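29 January 2020

Two weeks with the Kusa wrist camera kit

In June I wrote that I wanted to give my small arm some eyes, and several of you asked me to tell how it goes. I finally bought the Kusa kit from Texier, the version with the short cable, and I have used it for two weeks in my workshop in Nindunville. I paid for it myself.

In the box there is the camera, a bracket, four screws, a USB cable and one sheet of paper. The paper is only for the bracket. For the software you must go to the site and make an account, and the confirmation mail took until the next morning to arrive. Haruna Kamata, who has the same arm as me, had her mail in one minute, so maybe it was my provider.

Mounting is easy. The bracket holds well and I did not need to tighten it again after the first day. The cable is another story - it is too stiff for the last joint, and when the wrist turns fully it pulls on the connector. I made a loop with a strip of velcro and now it is fine, but for this price I expected a softer cable.

My main worry was the exposure. The bench is near the window and the automatic mode likes to make everything too bright. I turned it off after two days and set the value to 27, and I have kept this since then. If you work in a room with stable light you can probably leave the automatic mode alone.

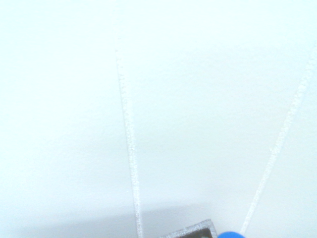 View from the wrist over a pale surface, with the blue tip at the bottom edge.

Thin lines on a light background are a hard test for a small sensor. For me the result is good enough, because I use the camera for finding the position and I don't need to read small things with it. If you want to inspect parts, look for something with a better lens.

Support is friendly. I wrote to them about the calibration program, which stopped with "error 1201" each time I saved. Maëlys Millet answered the same afternoon and sent me a new version, and with this one I could save. The translation of the menus is sometimes strange, but I should not complain about the translation of other people.

Would I buy it again? Yes, with a different cable. Next I want to try the Urnanora gripper pads, if Thibault Guérin lends me his set.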